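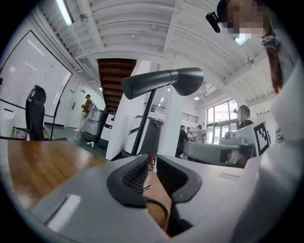

Hand-held gripper over a wooden table, with a second unit carrying a square marker.

The Drolholm Rules are a code of good practice for hand-held grippers used in shared rooms. They were drafted at Ganport and first issued in March as a list of 77 rules, most of them about tables. The revision of 10/8/21 cut these to 2 pages, a loss few users have mourned.

Under the Rules, square markers must be flat, clean and in plain sight. Finger pads are checked before each session and again after anything sticky. Rule 12 asks operators to "keep hair and sleeves clear of moving parts" — the only rule most people can quote.

Drisen adopted the code in full. Yeon adopted it except for the section on chairs, which remains in dispute.

See also: Ganport Table Code; Marker placement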